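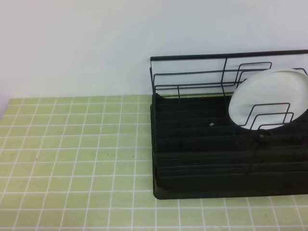 Robot arm is taking over the dish racks at my work. What happens to my job?

Posted by Greenapron_Mel

Hi all, long-time reader, first-time poster. I work in the kitchen at Hedunton, a residence with 200 people to feed, and since May we have had an arm from Grevomero learning to put plates in the rack and take them out again. My supervisor says no hours will be cut, but she also said that about the old dishwasher (the machine, not a person!). I'm on the early shift and I've been doing this work a long time, and I would love to hear from anybody whose workplace has been through it. Did your day change much? Did you have to learn computers?

Hye-jin Kang

Oh Mel, I remember that feeling so well! We got 2 arms at the Yoon canteen, and I'll tell you how it went for us, though every place is different. The first few weeks I had more work, because I was the one setting out the rack and writing down every time a plate wasn't where it should be. Plates were the easy part, one at a time, standing up straight between the wires.

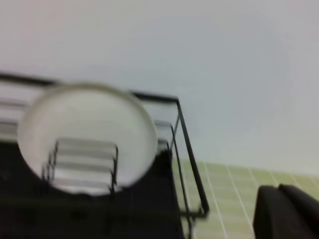

Cups and anything with a handle stayed with us, and so did the big pans. My hours stayed the same, but the work moved. I do far less lifting and my wrists are grateful, and I do more checking and more serving, where I get to talk to people again. What I miss is the chat at the sink, so do ask your supervisor where the two of you will be standing once it's running. And please get the "no cut hours" promise in writing, with a date on it. I didn't need to learn computers, only a tablet with big buttons.

tobacco_road_dad

Ours was a Gelto, so not the same. They cut the evening shift. Ask about evenings.

Pans4Ever

I'd add one thing to Hye-jin's lovely answer: ask who gets paid for the training time. At our place it was an extra $900 for whoever took on the daily checks, but only the people who asked ever heard about it. Good luck, Mel, and come back and tell us how it goes!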